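Ticket 412 – Document uploads fail or arrive sideways in Lelora
Product: Lelora (shared family archive), desktop and web
Opened: 2026-01-19
Status: Solved, one point left open
Category: Upload and sync

First message

Hello. I use Lelora for keeping the papers of our housing co-operative. My problem started after the last update. When I upload a folder of scanned pages, part of the pages arrive sideways and part do not arrive at all. The program says "Upload complete" in both cases. I tried three times with the same result.

My computer is a desktop with Windows, 16 GB of memory. The scanner is connected with a cable, it is an old model but it works well with other programs. Internet is by cable also.
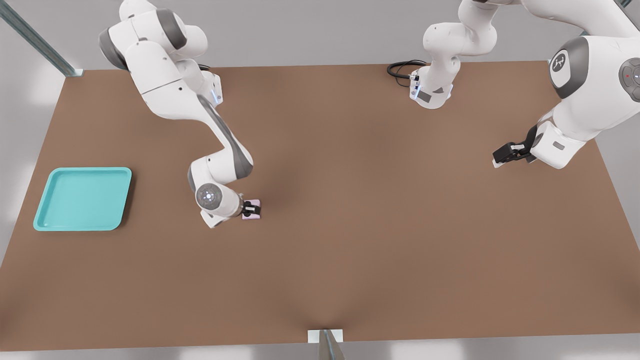
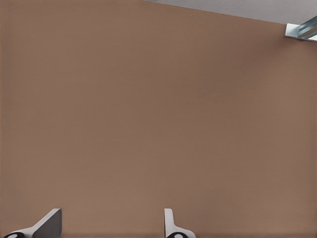 The test folder holds 94 files. After the upload I find only 40 of them in the archive. I waited one night because I thought that maybe the server is slow, but in the morning the number was the same.

What I tried before writing to you:

Closed the program and opened it again. No change.
Signed out and signed in. No change.
Uploaded the same folder from the browser. The same 40 files arrived, so I think it is not the desktop program only.
Turned off the antivirus for a short time. No change, and I turned it on again.

I am sorry if my English is not always clear. Please ask if something is difficult to understand.

Reply from support

Thank you for the detailed report. Please could you check three things:

1. In Settings, under Storage, what does the line "Space used" show?
2. Do the missing files have anything in common, for example the file type or the length of the name?
3. Please send the log. You find it under Help, Save log to file.

Customer

Thank you for the quick answer.

1. Space used is 30 percent. So there is enough place.

2. I made a list on paper and compared. The file type is the same for all scans. But I see now that the missing ones are all from the subfolder "Minutes", and the names in this subfolder are long. In our co-operative we write the date, the subject and the name of the building in each file name, and for the building Prasertsri House we also add the stair number. One of the names is so long that Windows does not show it fully, even when I make the column wide.

3. The log is attached. I looked inside but I understand only little. There is one line which repeats many times: "path skipped, see rule". I do not know which rule is meant.

Reply from support

That line is the cause. Lelora skips a file when the full path, with all the folder names together, is longer than the limit. It should show a warning at the end, and the missing warning is a fault on our side. We have passed it to the developers.

For now, please move the folder "Minutes" closer to the top of the drive, for example directly on D:, and upload again. You do not have to rename anything for this test.

Customer

I moved the folder to D: and uploaded again. Now all files from "Minutes" are in the archive. I compared them with my paper list, one after the other, and nothing is missing. This part is good.

But the sideways pages are still sideways. I open such a page on my computer and it stands correctly. I open it in Lelora and it lies on its left side. When I turn it in Lelora and press Save, it is correct until I close the archive. The next time it lies on the side again.

I noticed one thing which may help. Our older scans were made with the program Zudico and these are always correct. The newer ones I make with Brivik, which came with the second computer, and only these are turned.

Reply from support

Your observation helps a lot. Some scanning programs do not turn the page itself. They only write a small note into the file that says how the page should be shown. Your computer reads this note and the Lelora preview does not always read it.

Please try the following in Brivik:

Open Preferences, then Output.
Remove the tick at "Store rotation as information only".
Scan one page again and upload it.

Customer

I found this setting, but in my version it has another name: "Keep original orientation". I removed the tick, scanned one page from our June meeting and uploaded it. It stands correctly, also after I closed the archive and opened it again. I repeated it with a landscape page, a plan of the bicycle cellar, and this one is correct too.

One question is left. What can I do with the pages which I have already scanned? It is a lot of work to scan all of them again – some of the originals are already in the storage room behind the heating.

Reply from support

You do not need to scan them again. In Brivik, choose Tools, Batch, Apply rotation, and select the folder. Please make a copy of the folder first. After this, delete the turned pages from Lelora and upload the new ones. The comments you have written on a page will be lost when you delete it, so please copy any comments that you would like to keep.

Customer

It worked with the copy of the folder. I had only a few comments and I wrote them again by hand.

From my side the ticket can be closed. I would only ask that you inform me when the warning for long paths is repaired, as two other members also upload files and their folders are even deeper than mine. Until then I have told them to work from D:.

Thank you for your patience.

Internal note

Rotation: solved with the setting in Brivik. Help page should mention both names of the setting.
Missing warning for long paths: open, linked to this ticket. Customer wishes to be informed.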